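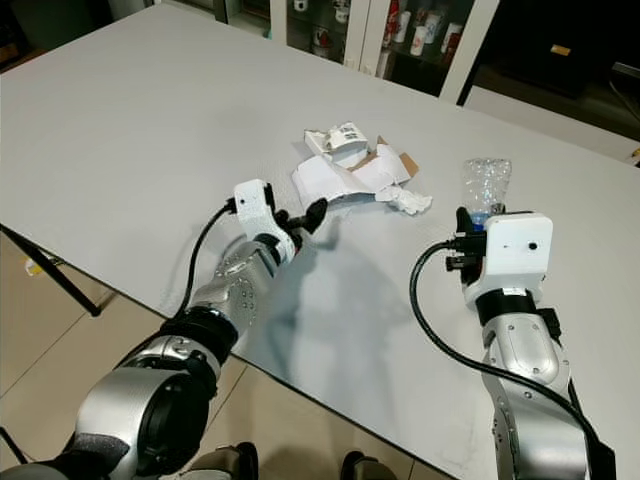

Slide 1. Wait for the latecomers. Say the title slowly: "Why your town newsletter goes unread."

Slide 2. Fulluscombe prints 690 copies. We asked readers what they remembered from the November issue. Top answer: the bin schedule. Second: a typo in the bin schedule. Pause here – people usually laugh, and if they don't, move on fast.

Slide 3. Front page had 5 stories and 6 fonts. Let them find the sixth font themselves.

Slide 4. The rewrite. No story over 500 words, including mine, which hurt. Read the old opening sentence aloud in one breath if possible. Sip water.

Slide 5. Questions. If asked about the crossword, it stays.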